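How Does a Big Company Decide Where to Build a Factory?

A kids' explainer from the money and business pages

Ever seen a huge factory and wondered why it's THERE? Why that town and not the next one over? Somebody picked it. Usually took years. Sometimes they picked it and then changed their minds. Let's go.

What is investment, anyway?

Investment means spending money now so you get more back later. You buy lemons, sugar and cups. That's your investment. You sell lemonade. If you sell enough, you get the lemon money back plus extra. The extra is profit.

Companies do the same, only bigger. A lot bigger. They buy land, put up buildings, buy machines, hire people. Then they wait. A factory might not earn its money back for years and years.

When the company comes from another country, there's a special name: foreign direct investment. Grown-ups say FDI. Foreign = from another country. Direct = they own and run the place themselves, they don't just lend the cash.

Let's make one up

Our company is called Irkel. Irkel makes cardboard boxes. It wants a new box factory in a country where it has never built before. There are 3 towns on the list: Sturorcombe, Mostyn and Clalum.

All three want the factory. Why? Jobs, mostly. Also taxes. A factory pays money to the town every year, and the town can spend it on schools and roads and fixing the swimming pool.
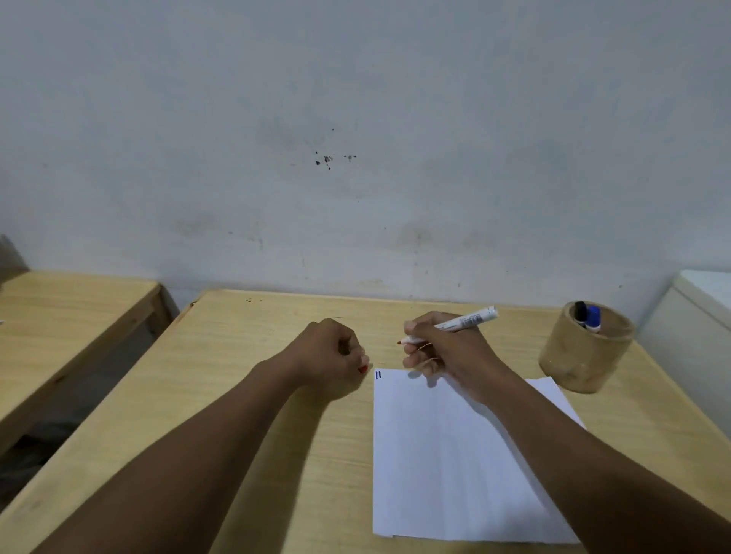 So each town tries to look good. Sturorcombe says, we've got a port! Ships can come right up. Mostyn says, our land is cheap. Clalum says, we have a college, so lots of people here already know how to fix machines.

What Irkel wants to know

Irkel sends people to visit. They ask loads of questions. Boring ones, but they matter.

Is there enough water? Making cardboard uses heaps of it.

Does the power stay on? If it goes off in the middle of the day the machines stop, and stopped machines cost money.

How far to the highway? Mostyn is 56 miles from a big road. Every box has to ride all that way on a truck. Gas isn't free. Drivers aren't either. So the cheap land is maybe not so cheap.

Who will work there? Do people need training first, and who pays for it?

What are the rules? Every place has its own. Rules on smoke and dirty water, rules on safety, rules on who gets hired. Some places say a certain share of the workers has to come from close by. Some say wages can't go below a set amount.

Rules aren't there to be annoying. Well, mostly. They're there because a river that gets dirty stays dirty for a long time, and people live next to it.

Deals and sweeteners

Here's a funny word. Incentive. It's a reward for doing something. Like, clean your room and you can stay up late.

Towns give companies incentives. Clalum tells Irkel: come here and you pay no town tax for 2 years. Sturorcombe hears about this and says, we'll build you a road!

Good idea or bad idea? People argue about it a lot. Some say the town gets jobs it would never have had. Others say the town gives away to much, and the company would of come anyway. Both can be right, depends on the town.
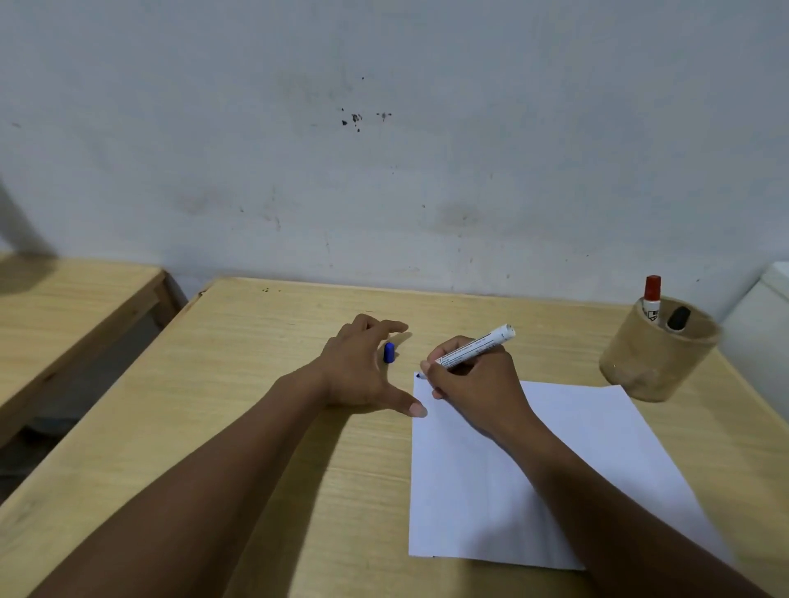
The handshake paper

OK so Irkel likes Clalum best. What now? They don't start digging the next day. First they sign a paper called a memorandum of understanding. MOU for short (say the letters, M-O-U).

It's sort of a written handshake. It says: we're both serious, we'll keep talking, here's the rough plan. Most of the time it is not a full promise. Either side can usually still walk away. News stories sometimes make it sound like the factory is already standing. It isn't. It's a piece of paper, and maybe a nice pen.

After that come the real contracts. Long ones. Lawyers read every line. Permits too, which is when the government says yes, you may build here. 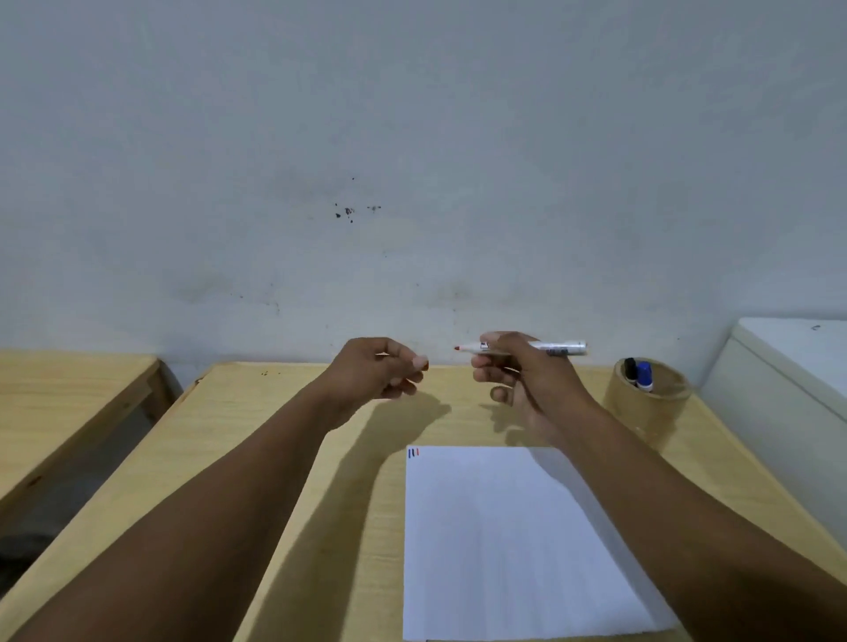
A wall with some dark spots, and a desk up against it.

Why would a company walk away?

Happens all the time. A few reasons:

Prices change. Maybe boxes sell for less this year.

A new rule shows up and the company thinks it can't follow it, or doesn't want to.

The land gets stuck. Say ten families own bits of it and two won't sell. They don't have to!

The company runs short of money. Or somebody else makes a better offer.

When a company pulls out, the town is sad. It may have spent money already, on roads or pipes or planning. Shop owners who hoped for new customers are let down. But sometimes another company comes along later and uses the same spot. 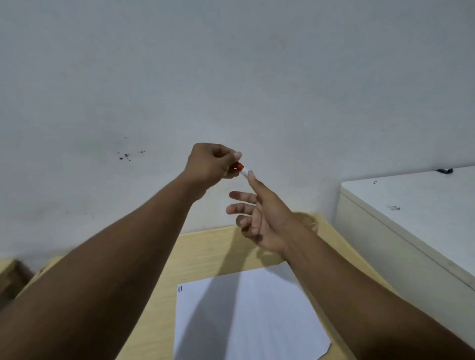 How long is long?

Factories are built to last. Irkel's plan for Clalum goes all the way to 2068. How old will you be then? Do the math, we'll wait.

That's why picking takes so long. If you buy the wrong sneakers you can take them back. Can't take back a factory.

Try it at home

Pick something to "build" in your own town. Bakery, bike shop, toy factory, whatever. Get a map. Find a spot. Now ask: how do customers get there? Where does the stuff you need come from? Who lives next door and will they mind the noise?

Write down one good thing and one bad thing for your spot. Then swap with a friend and try to talk them into yours.

Words to know

Investment: money spent now to get more later.
Profit: what's left after you pay for everything.
FDI: when a company from one country builds or buys a business in another.
Incentive: a reward to get someone to do something.
MOU: a written handshake.
Permit: official permission.

Next time: what is a tax, and where does it go?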